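Softball Tuesday, or How We Lost to Bruvley and I Was Fine With It

Jun 6, 2023

So the Podilstead Rec fastpitch season is over for us. We went down 6-5 to Bruvley in the semifinal, in eight innings, on a ball that dropped maybe a foot in front of our left fielder. I've been home for two hours and my socks are still full of dirt.

I should back up. If you only read this blog for the soup recipes, I also play second base for a team called Nodilia (long story, it was the name on the shirts we got cheap). We finished fourth in the regular season, so we drew the top seed, and Bruvley had beaten us 11-2 back in April. I packed my bag this afternoon figuring we'd be done by the fifth.

And then Ánh Mạc came out throwing like somebody had insulted her mother! She struck out the side in the first. She had a riseball going that I hadn't seen from her all spring, and their cleanup hitter swung through it three times in a row and walked back laughing. By the end of the third we were up 4-0, and I'd even gotten a hit, a little bloop over first that counts exactly the same as a real one. 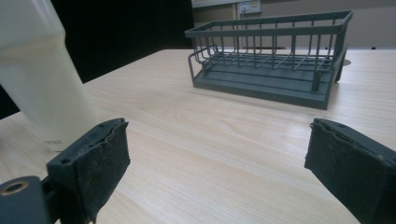

The fourth is where it got away from us a bit. Two walks, then a grounder to me that I fielded clean and threw into the fence. That one's mine. Two runs scored on it, and a double brought in a third before Ánh got a pop-up to end it. Định Chu, who coaches us, just handed me a bag of sunflower seeds when I sat down. Best thing he could have done.

They tied it in the sixth on a squeeze bunt, a really pretty one, and neither side got anything in the seventh. Our league puts a runner on second to start extra innings. I used to hate that rule and I guess I still do, except that it got us our fifth run in the top of the eighth, when our catcher lined one up the middle. We were so loud in that dugout.

Then Bruvley came up with their own free runner. Ground out, runner to third. A single tied it, the batter stole second, and then came the ball to left. I had a perfect view of it. I thought she had it, and so did she, and she was flat on her stomach with her glove out when it hit the grass.

The sign at the gate said 326 people paid to get in, which for a rec semifinal on a weeknight is kind of wild. A lot of them stuck around to clap for both teams during handshakes. Bruvley's shortstop told me she liked my slide in the second (I tripped, but okay).

Ánh ended up throwing 137 pitches and says her arm feels great. I don't believe her. Fall ball sign-ups open soon and the first game is in October, and I already told Định to put me down for second base again. He said he'd think about it, and then he asked for his sunflower seeds back.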